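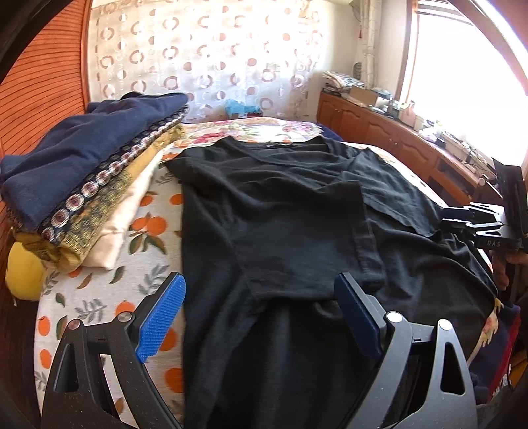
Folding short-sleeved T-shirts on the bed so that the stack stays square

Household Help – Clothes and Linen – Folding and Storage
Posted by Fouzia Yousafzai
3 replies

I should be grateful for advice from members on the folding of short-sleeved T-shirts, particularly those in thin black cotton jersey. I fold all of our household's clothing on the bed, as we have no table of a suitable size. My usual practice is to lay each shirt flat, face up, with the neckline towards the head of the bed, and to build the stack on the left-hand side as I go. The photograph shows a black T-shirt laid out and the stack begun beside it.

Knitwear gives me no difficulty. The navy sweater on top of the stack, with the row of round medallions along its edge, folded into a soft rectangle at the first attempt, and the mustard and cream pieces beneath it are also quite satisfactory. The T-shirts are another matter. Wrinkles form across the chest and along the hem before I have made the first fold, and when I smooth them in one direction they reappear in the other. Once folded, each shirt is a slightly different width from the last. Our drawer is 43 centimetres across on the inside and I had hoped to fit 3 columns of shirts side by side, but at present the third column has to be pressed in and the shirts nearest the side come out badly creased.

I would ask members to address the following points if they are able to do so.

Should a T-shirt be folded face up or face down?
Is the bed itself the cause of the wrinkles, and if so, is there a remedy that does not involve buying a table?
Should black garments be kept separate while folding? I generally have more than one laid out together, one partly beneath the other, and I find it difficult to see where one ends and the next begins.

I have consulted the instructions that came with a Warero folding board belonging to a relative. They assume a hard surface and were of limited use. I do not wish to purchase a board of my own if the same result can be obtained by hand.

With thanks in advance for any assistance.

Fouzia Yousafzai

Reply from Kwesi Asamoah
Marked as helpful by the original poster

Good afternoon. I was responsible for the linen room of a residential training centre for 19 years, and T-shirts formed a considerable part of the work. I shall take your points in the order in which you raised them.

Face down is to be preferred. When the shirt is face down, both sides are folded in over the back, and the front of the finished piece is left smooth and uppermost. If you begin face up, the front ends up on the inside, along with any wrinkles you were unable to remove. A shirt which has been laid face up need only be turned over by the shoulders before you begin.

With regard to the bed, a mattress gives way under the hand. When you press on the cloth to smooth it, the sheet sinks and the jersey is dragged after it. The remedy is to lift and lower the shirt instead of pressing it. Hold it by the two shoulder seams, raise it clear of the bed, give it one firm shake and lower it hem first. Then go to the hem, take hold of it at both side seams and draw it gently towards you until the chest lies flat. Any wrinkle that remains may be lifted out by the nearest edge. The palm of the hand should be used last, and lightly.

Should you require a firmer surface, a large tray or a piece of stiff card placed under the shirt is sufficient. We used card measuring 300 millimetres by 400 for the smaller sizes, and it lasted very well.

The procedure for the fold is as follows.

Lay the shirt face down, with the neckline away from you.
Straighten both sleeves so that they point outwards.
Fold the right side in towards the centre, taking the fold line from a point midway between the neck and the shoulder seam down to the hem.
Turn the sleeve back on itself so that it lies within the folded side. Its opening should not pass the outer edge.
Repeat on the left side and check that the width is the same at the top and at the bottom.
Bring the hem up to a point just short of the neckline.
Fold in half once more, or in three if the drawer is shallow.
Turn the shirt over and place it on the stack with the last fold facing you.

On the question of width, I would suggest that you cut a strip of card to the width you require and lay it down the centre of the shirt before folding the sides over it. The strip is withdrawn before the hem is brought up. For a drawer of 43 centimetres with 3 columns, a strip of 14 centimetres will fill the width almost completely, and I would recommend 13 so that the hand can be inserted between the columns. A width of 13 is narrow for an adult's shirt. You will probably need to fold each side over a second time, and the finished pieces will be rather thick. Members with larger shirts may find 2 columns more practical.

As to black garments, I would lay them out one at a time. Dark jersey on dark jersey conceals the seams, and it is very easy to take up the edge of the lower piece with the upper. A light sheet such as yours is a good background for black, provided that there is nothing else beneath the shirt. The waiting items may be placed at the foot of the bed or over the back of a chair.

Finally, I note that your stack begins with the mustard and cream pieces and has the sweater at the top. That is the correct order and I would not alter it. T-shirts should have a stack of their own. They slide on knitwear, and the stack will lean before it has reached any height.

Kwesi Asamoah

Reply from Harach

Roll them. Rolled shirts do not crease and the width is of no importance. I have rolled all of mine for years and have had no cause to complain.

Reply from Bonsu

I agree in general with the detailed reply given above, but wish to add some remarks on the timing of the work, which has not been mentioned.

Cotton jersey should be folded as soon as it is dry. If it is left in a heap, even for an evening, the creases become set and smoothing by hand will have little effect. Where immediate folding is not possible, the shirts may be laid flat on top of one another, unfolded, with the shoulders together. They will keep quite well in that condition until the following morning.

It is also advisable to clear the bed before starting. Blankets and bedspreads should be folded right back or removed to another place. A shirt that lies partly on a sheet and partly on a thicker cover is resting at two different heights, and the hem will not come straight however carefully it is drawn. Pillows should be treated in the same way, as a stack built against a pillow tends to take on its curve.

For trimmed knitwear I would propose one small change. Where a decorative border runs along the edge, the garment may be folded so that the border lies flat along one side and is not bent at any point. A sheet of plain tissue between the border and the next garment will prevent it from catching. I use the Grasesex tissue sold in flat packs, but any unprinted tissue will serve.

I do not recommend rolling for a shallow drawer. The rolls open when the drawer is pulled out, and those at the back travel forward. For a suitcase it is perfectly acceptable.

Bonsu

Further comment from Fouzia Yousafzai

I am obliged to all those who replied. I have now cut a strip of card to 13 centimetres and have folded one full load in the manner described by Mr Asamoah, having first moved the covers off the bed. The widths are now even. The second turn of the sides does produce a thick piece, as he said it would, and I have settled on 2 columns for my husband's shirts in the drawer below and 3 for the smaller ones.

Turning the shirt face down made the greatest difference to the front. I still have some trouble with the left sleeve, which tends to slip out when the shirt is turned over at the end – if any member has a method for this, I should be pleased to hear of it.

Comment from Kwesi Asamoah

The sleeve will generally hold if it is turned back twice before the side is folded over it. Should it continue to slip, place one hand flat on the folded sides, slide the other underneath, and turn the shirt over between the two hands.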